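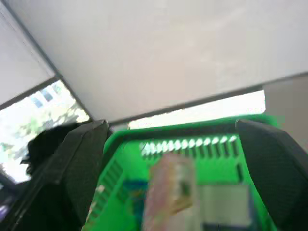 What Nobody Put on the Quote: Shopping for a Two-Armed Robot on a Small Company's Money

Mar 16, 2024

I've bought a lot of equipment for Callard over the years - shrink tunnels, label printers, a forklift I still regret - and I figured a two-armed robot would be more of the same. Get three quotes, ask for a demo, haggle over delivery, done. I was so wrong about that, and I'm writing it all down while it still stings a little!

We pack mixed gift boxes and snack orders. Small stuff, odd shapes, lots of crinkly film. I had three suppliers on my list: Prita, Yakubu and Gindex. The arms themselves looked pretty similar on paper (reach, payload, how many joints), so I spent my first two weeks comparing those columns and feeling very organized. Then I went and stood next to a table where a pair of arms was working, and I threw my spreadsheet out and started over.

Start with the table, because you'll be paying for it

My first budget had one line for "workstation" and I'd put in whatever a sturdy bench costs. But the arms reach in from both sides, so the table has to suit them and still leave a person room to get in and reset things. Then there's lighting. A big window is lovely for people and a headache for cameras, and I'd never priced a blind in my life before this. Now it's a line. So is the surface, and if you want to try a few before you commit, a sheet of cardboard is the cheapest test material you'll ever buy.

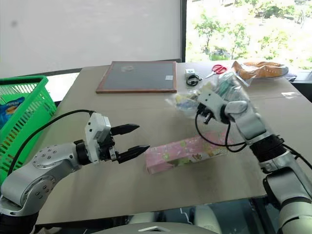 Bags were what I most wanted to ask about. Anybody can sell you a robot that moves a box. A clear plastic bag full of little things changes shape every time it's picked up, and I needed to know what that would do to my costs. The answer from all three suppliers was some version of "it depends on the fingers," so I asked what fingers cost, and how often people replace them, and that's when the conversations got a lot more useful.

Gindex quoted me 2,228 dollars for a spare gripper set. Prita had theirs folded into a service plan, which sounded great until I read that the plan covered breakage and left out wear. Yakubu would sell fingers by the pair, and I liked that, but the wait was 17 days. Seventeen days with one arm sitting still! I put a full spare set in the budget right then and cut something else.

Bring your own junk

If you take one thing from me, take this: don't let the supplier pick the items. Their demo parts are always stiff and the same size. I'd go with a plain mix - a pretty cardboard box, a bottle with a screw cap, a pair of scissors, packaged bread, a packet of chips in a basket. Soft next to hard, shiny next to dull, see-through next to everything. 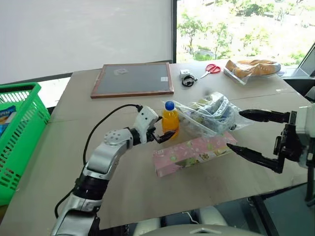
See-through things deserve their own afternoon, if you can get one. Ask to try a clear bottle standing right up against a clear bag, and ask to have the whole lot moved a few inches and tried again. I'd also pay attention to the cables. They loop out from the grippers and they go wherever the arm goes, so I asked each supplier for a price on replacing one, parts and labor. Only one had a number ready.

The lines I'd missed

My first budget had 9 lines in it. The one I took to my boss had 11 more, and most of them were boring: spare fingers, spare cables, the blind, a second power circuit, somebody's wages while they learn the thing. Training time was the big one. I'd allowed a week. The operators I talked to laughed (kindly), and I've got a month in there now, with a bit of overtime on top.

We haven't signed yet. Yakubu is ahead on price and Prita is ahead on support, and I've asked both to hold their quotes through July so we can get past our busy stretch. Gindex is still sending me brochures. In the meantime I'm filling a crate with the worst things we pack, and I've already got two kinds of cookie bag in there that I can barely pick up myself.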